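July — bench 2, motor refurb, the round ones out of the Komus fans

Picking this up halfway, sorry, the first page got coffee on it and I'm not rewriting the lot. Short version: batch came in from Zemurville, all the same round motors, all supposed to be "noisy or dead". Plan is open, look, clean, swap bearings where needed, close up, spin, label. Anything with a cooked board goes in the parts tub and we strip the housing for spares.

7:40 am. Mat wiped down, blue bench cleared off. Cups out: one for housing screws, one for board screws, one for the odds. Do not mix the housing and board screws. Same head, nearly the same length, and the long one in the board hole goes right through to something you'll regret. Did that last winter on a Vilela pump, still annoyed.

Opening them up. What works for me:

- mark across the seam first, paint pen, one stroke, both halves
- screws out a bit at a time, go across the circle, don't chase one all the way out
- if a screw is gummed, warm the boss, wait, try again. No impact driver!!
- tap round the seam with the nylon drift, light
- once it moves stop tapping and lift straight
- if it doesn't lift straight put it down and have another look for a screw

The marks matter more than you'd think. The fastening points look evenly spaced and they're not quite, so you can get the halves together one position out, get two screws in happily and then the third one just won't start. Spent a good while swearing at that on the second unit. Paint pen.

Also — the wires. Cover doesn't come away free, there's a lead between board side and the other half and it's short. Lift, tilt, look in, THEN unplug. Don't yank the cover off sideways to see in. If the plug's stiff use the plastic pick under the latch, not the steel one. Steel one slipped on me and put a nice scratch across somebody's solder mask. (Mine. It was my unit. Still works.)

First unit: opened fine, bit of grey fluff packed in the ribs, board clean, bearing rough. Easy one.
Second unit: see swearing above. Bearing okay, noise was a loose screw rattling against the shell. Locktite, done.
Third: the smell told me before the cover was off. Board cooked. Parts tub.

9:15. Tea. Then the next lot.

Layout for the open ones, because I keep changing my mind: both halves stay together on the mat, cover tipped over on its back against the other one, board up so I can see it. I tried splitting them, covers on the left and shells on the right, and it was tidier for all of ten minutes and then I had no idea which went with which. Keep the pairs as pairs. If you need the bench, put the whole pair in a tray, tag in the tray. 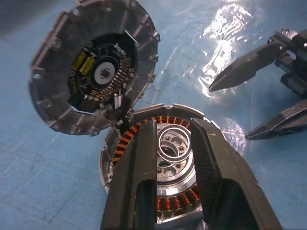 Cleaning next. Soft brush and low air for the cover, work from the middle out to the rim so the muck goes off the edge and not back in over the board. The ribs inside the cover hold dust in the corners, the brush won't get it all, cotton bud for the rest. Don't bother making them shiny. Nolent want them running, they don't care if the inside is pretty.

Board: isopropyl on a lint-free wipe, only where there's actual residue. No scrubbing over the small stuff round the edge of the disc. If one of those lifts the board's a write-off, I'm not reworking something that size with my eyes. Look at it under the lamp at a low angle first, any dull joints or brown patches show up better that way than from straight above.

Things I check on each, in the order I do them:

1. sniff (serious)
2. brown patches under the lamp
3. white connector — wiggle, any play at all gets a note
4. lead insulation where it passes over the edge of the opening, they rub there
5. screw bosses, cracks at the base
6. tabs on the rim, bent ones
7. bearing by hand, slow turn, feel for grit

On number 4: two so far with the insulation worn shiny, not through. I'm putting a turn of the fabric tape on those. Not heatshrink, no room to get it on without cutting the plug off and I'm not doing that for a bit of rub.

On number 6: bent tabs, smooth-jaw pliers, one go. If you bend it twice it comes off. They're not steel, whatever the sheet says. Well, magnet says not anyway. If one's missing entirely it's no drama as long as the ones either side are good, but write it on the tag so whoever gets it next doesn't go hunting for the bit inside the motor.

10:50. Bearing press playing up again. The little cup that supports the inner race keeps walking off centre. Shimmed it with a bit of drinks can, holding for now. Need a propper one. Put it on the order list, third time I've put it on the order list.

Old bearings — bin, not the tub. We have a whole jar of "might be fine" bearings from the Vilela job and not a single one has ever been used. That jar is going too when I get round to it.

Grease: the pale one in the syringe. Just a smear on the seat. The first unit I overdid and it slung a ring round the inside of the shell on the spin test, had to open it again and clean it all out. Waste of half an hour.

Going back together:

- plug first, tug it, listen for the click
- tuck the lead round the inside so it can't get at the rotor
- bring the cover over level, paint marks lined up
- all screws in loose before any get nipped
- nip across the circle same as taking apart
- turn by hand before power. Always. Should be smooth with no scrape

If it scrapes by hand it's the lead. It's pretty much always the lead. Open, re-tuck, close.

Don't force the cover down with the screws either. It should sit with finger pressure and a little bump from the palm. If there's a gap on one side something's in it. Found a cotton bud head in one. Guess who.

11:30. Spin tests on the ones that are closed. Bench supply, clamp it, guard ON, ramp slow. Up to about 3000 and hold for a couple of minutes, hand on the bench next to it, not on the motor. You feel the bad ones through the bench top. Then let it run down by itself and listen to the last few turns, that's where a rough bearing tells on itself.

Results so far:

- first: good after second clean
- second: good, very quiet
- fourth: slight tick on run-down. Opened, lead touching. Fixed, good
- fifth: hums but won't start turning. Not chasing it today, orange tag
- sixth: good

Orange tag pile is on the shelf over the vice. Please don't put other stuff on top of them, there was a paint tin on it this morning.

Lunch. Back 1 pm.

1:10. Moved the lamp. It was throwing a glare off the mat straight into my face, that glossy blue is nice to wipe down but terrible under a bright light. Thinking of laying a sheet of the grey rubber over half of it. Small screws skate on the shiny stuff too, had one go clean off the bench and under the compressor. Magnetic dish lives on the mat from now on — outside the work area, NOT next to an open motor.

Spare screws: used 3 from the box. Box is low, there's enough for this batch and then it's empty. The Komus ones have a slightly fatter head than what we had left over, either fits but the fat ones sit better in the recess. Order the fat ones. I asked for 200 last time and we got the wrong length, so whoever does the order copy the length off the bag taped inside the lid, don't measure one from the cup. Half of those have been round the block.

2:25. Next three open. One of them has been opened before by somebody, there's sealant round the seam, clear stuff, loads of it. Peels off okay with a plastic scraper but it's got into two of the screw holes. Picked it out with a toothpick. No sealant goes back on, the seam doesn't need it, and if it's out in the wet it shouldn't be one of these motors in the first place. Will say so to Zemurville when I send the list.

Same one had a washer under one screw and none under the others. No idea. Washer binned.

Question for whoever reads this: are we keeping covers off the write-offs, or just the shells? I've been keeping both. The tub is nearly full. A cover with all its tabs straight is worth having I reckon, a shell with a good bearing seat the same, boards no. Boards can go in the e-waste crate, there's nothing on them we'd reuse. Write your answer in here or on the whiteboard, I'm easy.

Labels: black marker on the masking tape washes off with the isopropyl, found that out after I'd wiped three of them. Had to work out which was which from the paint marks. Use the tie-on tags with pencil. Tag goes through the hole near the rim, not round the lead.

3:40. Stopping opening new ones, only closing from here so nothing sits in bits overnight. Last time I left pairs out someone swept the bench and we lost a connector latch and half the afternoon.

To do tomorrow:

- fifth unit, check for open winding before blaming the board
- proper support cup for the press (ORDER IT)
- fat-head screws
- rubber sheet for the mat
- list for Zemurville, incl. the sealant business
- empty the cotton bud jar, it's disgusting
- paint pen nearly dead, shake it and store it tip down

Press is off, supply is off at the wall. The last one closed up is still in the clamp, not spun yet, needs its tag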